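The guest bed finally has sheets that fit

Posted 8/28/21

So the laundry caught up with me again! I washed every piece of bedding in the house this week (yes, even the scratchy Prosser blanket Ama Sulemana gave us in November) and by the end I only had the energy to make one bed. The spare one won, mostly for its sage-green fitted sheet, which I love more than a person should love a sheet.

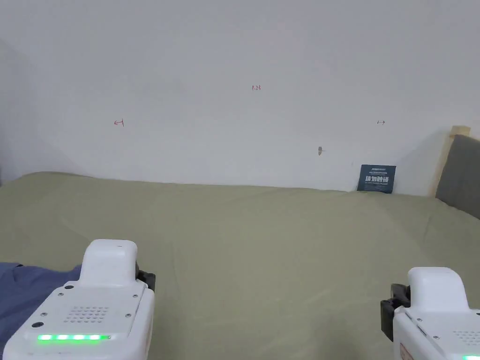 How do you get a fitted sheet on without a fight?
Start with the far corner by the wall, then do the one diagonally across from it, and the last two go on easily.

I'm not chasing a hotel finish, by the way. A few creases are fine with me, and I gave up ironing bedding years ago. Next up is the wall behind the bed, with the 1.23 written on it in red and the little arrows on either side. I keep going back and forth on a shelf there. Min-kyu Yoon says paint first, shelf later, and he's probably right, but paint means moving everything out again and I just got it all in!

Meanwhile, back to the clothes. I give myself 20 minutes for folding, tees first, and the bed makes a much better folding table than my knees.
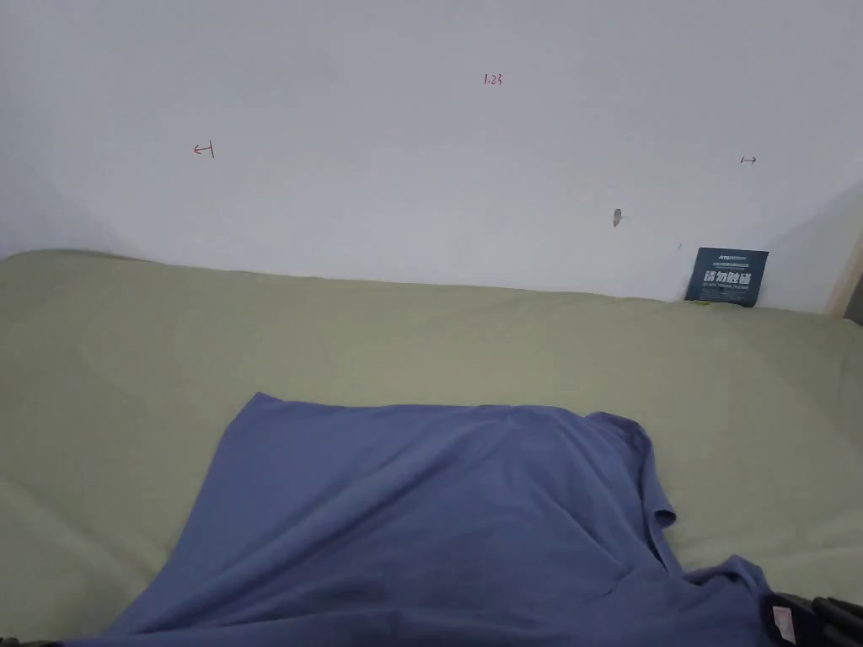

Blue tee on the green sheet, still to be folded.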